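Filed under: Home and Workspace
2 min read

Re: shared building refit, the quote from Golis

On March 1, 2024, Eirini Xenos wrote:
> Golis say they can do the walls in both rooms before the
> summer lets. They want to use Drundoron, the dark one, and
> reckon 500 a room with a washable finish. They say it never
> needs a second coat and lasts twice as long as ordinary
> matt. I think we should just say yes.

I'd hold off. "Never needs a second coat" is what the last lot told us about the stairwell, and we all know how that went by November. One coat over magnolia is asking a great deal of any paint, dark or otherwise, and I'd want that promise in writing with a name under it.

Twice as long as what, as well? Ordinary matt from whom, in a hallway or in a box room? I rang Poulain and they wouldn't put a figure on it at all, which made me trust them slightly more. Their price was 700 a room, with filling and sanding included. Golis don't mention filling. I suspect it turns up later as an extra – it did at Revport, where the final bill was almost 52 per cent over the quote.

My other worry is light. Dark walls look very smart on a sample card. Live with them through a winter and you may find the lamps on by lunch. A pale floor or worktop helps a bit, but I don't believe it does all the work people claim.

Dark grey walls in both of these:

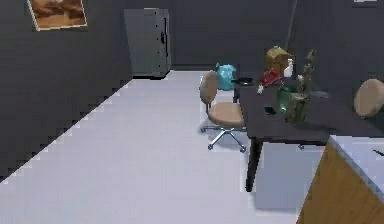
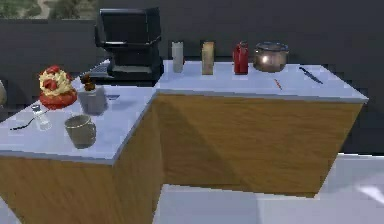
Eirini has since replied that she'll ask Golis about the filling, but she still thinks 700 is steep and would sooner pay for a second coat if it comes to that.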